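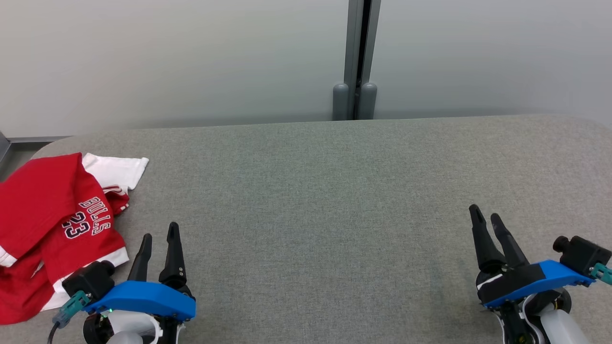
Mehr Demonstrationen lösten das Problem nicht, sie verdeckten es nur, wandte Katia Carbone gegen einen ersten Entwurf dieses Abschnitts ein. Wir teilen den Einwand weitgehend und berichten die Erhebung deshalb ausführlicher als üblich.

Drucken | Per E-Mail senden

Abb. 1: Arbeitsplatz der Erhebung mit zwei Armen, Greifer geöffnet; links auf dem Tisch ein rotes Trikot.

3.2 Erhebung der Demonstrationen

Der Datensatz Flusura umfasst 1153 ferngesteuerte Durchläufe zum Falten von Textilien, aufgezeichnet von 8 Bedienpersonen. Eine Episode dauerte bis zu 90 Sekunden. Abgebrochene Versuche wurden in der ersten Fassung gelöscht, was wir heute für einen Fehler halten: Ein Modell, das nur gelungene Griffe kennt, lernt wenig darüber, wie man einen verfehlten korrigiert. Seit April werden auch sie gespeichert.

Zweifelhaft bleibt die Ausgangslage. »Zufällig abgelegt« heißt in der Praxis, dass ein Mensch das Kleidungsstück hinwirft, und Menschen werfen nach Gewohnheit. Bei einer Nachprüfung von 20 Episoden derselben Person konnte Kevin Hegarty die Lage des Kragens meist vorhersagen, ohne die Aufnahme gesehen zu haben. Ob die mit Clallerura erzielten Erfolgsraten mehr messen als diese Gewohnheit, lässt sich aus den vorliegenden Daten nicht entscheiden. Ein Vergleich mit maschinell gezogenen Startlagen steht aus.

Drucken | Per E-Mail senden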